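The Table Comes First

Hayley Fairclough has been arranging rooms in Premthorpe for 22 years, and she still begins with the table - a square one, dark brown, if she can get it. 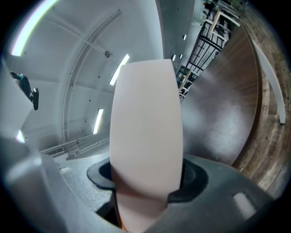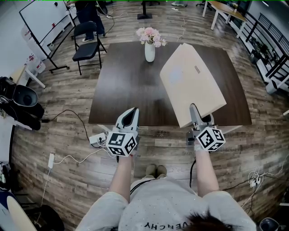

Flowers that stay put

She's fond of a white vase with artificial flowers, pink and white for choice, and she'll happily spend a whole morning in Dreltport hunting for the right bunch (her last one had 104 stems!).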